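4 min read

4/22/21 | By the Home & Table desk

Three Little Bottles and a Roll of Brown Paper

I own 42 spice jars. I know this because in March I emptied the cabinet over the stove onto the floor, sat down in the middle of it all with a cup of coffee, and made myself count. Two of them were cumin. Fine, five of them were cumin. One was a blend I bought at the Zatik market on vacation and never opened, and it smelled like the inside of a cedar chest (in a good way, I think?).

I'd been blaming the kitchen. It's small, the drawers stick in humid weather, and the one good counter is the one everybody drops their mail on. But what I really had was a problem with small round things. Small round things roll, they hide behind each other, and they fall over like dominoes when you reach past them for the vanilla.

So I started shopping for racks, and oh boy, there are a lot of racks. Climadura makes a tiered one that I wanted badly until I measured my cabinet and found it was too tall to clear the door. Grarkance has a spinning tray that I did buy, used for a week, and then gave to my sister for her nail polish. I went through a drawer insert phase too. We don't need to talk about the drawer insert phase.

What I ended up loving is a loop rack, and it's the plainest thing in the world. It's wire bent into circles, and each bottle gets its own circle to stand in. There's no lid, no shelf and no mechanism. Mine came from Cheng, a housewares store near the bus depot with the best clearance table in town, and it has lived next to my stove ever since with the salt, the red pepper and the smoked paprika in it. The other jars went back in the cabinet, where they are now allowed to be a mess because I only go in there when I'm feeling ambitious.

The other thing that changed my life (I'm allowed to exaggerate, it's my column) is brown paper. Plain kraft paper off the roll, straight down the length of the table. I used to do it only for crab night, but now I put it out whenever people are coming over to cook or snack or just stand around. You can write on it, you can set a sticky spoon on it, and at the end of the evening you roll the whole business up and it's gone. My roll cost me $3 at a yard sale and I swear it's never going to run out.

Once the paper's down, I like a table that looks like somebody's in the middle of something. Bottles up front in their wire loops. A couple of lemons and a lime set down together, no bowl. Then the dishes strung out loosely toward the back, a plate with something sweet on it, a cloth folded up close by for sticky fingers. I keep to soft colors, mint and pink and cream, and let the fruit do the shouting.
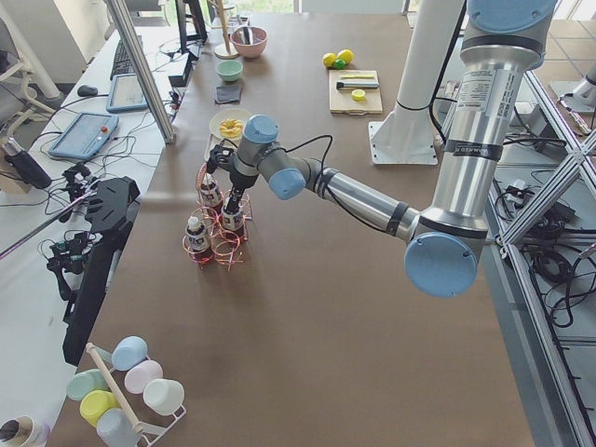 Dark labels, white caps, loops of copper and red wire. The donut gets a plate of its own, and the lemons and lime sit out on the brown paper.

A few notes if you're going to try it. Buy matching bottles if you can stand to, and keep them short. Dark labels with white lettering are the easiest for me to read without my glasses. Put the little bowl in front of the big one or you'll lose it. And please get the donut out of its box! A donut on a real plate is an occasion, and I have seen grown adults get quiet and respectful around one.

I still have too much cumin. If you live near me and would like some, I'm serious, write in.

Contact the magazine | © 2021 All rights reserved | Back to top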